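Site visit: Triston homewares sample rooms

The visit took place in August, starting at 14:00, and lasted a little over 2 hours. The purpose was to look at how small storage goods are checked and prepared before they go to retail buyers. Teodora Mujić, who runs the sample rooms, led the tour.

Receiving

Goods arrive at the rear dock in flat cartons. Each carton is opened, matched against the order sheet, and given a shelf number. The shelving holds 3,000 samples at full capacity. Two suppliers, Movach and Bilia, account for most of the soft storage. The cartons from Bilia had no inner divider, and several items had taken a set along the fold line. Mujić said these recover after a night on the shelf if they are stuffed with tissue.

Table room

Soft baskets are judged on a plain table with a light top and a thin wood edge. The points recorded are stance, cuff height and creasing. A basket that leans is not rejected outright, as the crinkled types are meant to look used. The limit is set by whether the cuff stays folded when something is placed inside.

A small mustard-yellow basket stood toward the right side of the table during our stop. It is slightly slumped, with the top edge turned over into a cuff and a short line of dark lettering on the front. A cream-colored bear figurine shows over the rim at the left.
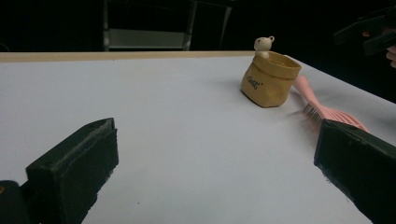
Packing and dispatch

Approved samples go out in lots, each with a printed card listing size and care instructions. The largest single order this season was 1,000 pieces for Yazdani. Cards are still filled in by hand for repeat orders, and two of those we checked had the old care text. Mujić noted the shelf numbers and pulled both.

Parking is on the north side of the building. The dock entrance closes at 16:30.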